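Barar Street workshop, fall walk-through
29th September, my notes next to each item
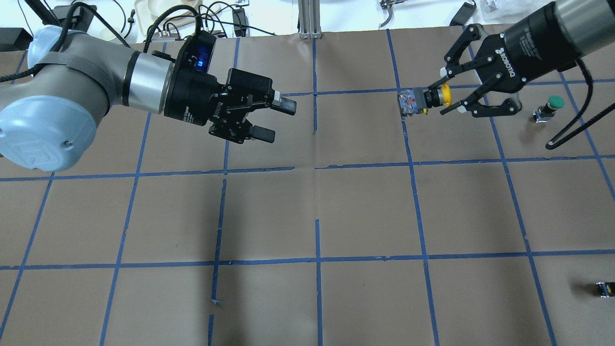
Same list as last year, plus two lines I added after the insurance people at Semaan wrote to us. If I put OK, it's OK. If I rambled, please read the ramble!

Fire extinguisher by the back door: OK. Gauge in the green, tag signed. The one in the paint room is on the floor again. Bracket's fine, somebody just likes it on the floor I guess. Back on the wall please.

Exit signs: front OK, back one flickers. Jacinto Escobedo has the spare battery pack in his truck (he's had it since spring, ahem).

Exit path, 42 inches clear: OK at the front. At the side door I got my tape out and it was tight, there's a stack of Bravard crates leaning in. I moved two, my back says the rest are yours.

Breaker panel: labels missing on the bottom row. I know which one is the dust collector and which one is the heater, but I don't want to be the only one who does. Needs a pencil and half an hour.

Extension cords: one tossed, cracked near the plug. The orange one is good but it's living under a rug, so no. Fail until it comes out.

First aid box: out of large bandages and the eye wash expired. Uturport order is going in this week, shout if you want anything else on it.

Smoke alarms: all of them chirped when I pressed the button, and so did the dog next door.

Ladder: OK, feet are good, the sticker with the weight limit has rubbed off. It's 373 lb, I looked it up in the booklet and wrote it on the rail in marker.

Solvent cabinet: door closes on its own, love it. Rags in the lidded can, love that too. Whoever did this, thank you!!

Heater: not tested. Gas guy comes in October, almost $400 with the filter. Leave it off until then, sweaters are free.

Still open: back exit sign, side door crates, panel labels, orange cord, first aid, heater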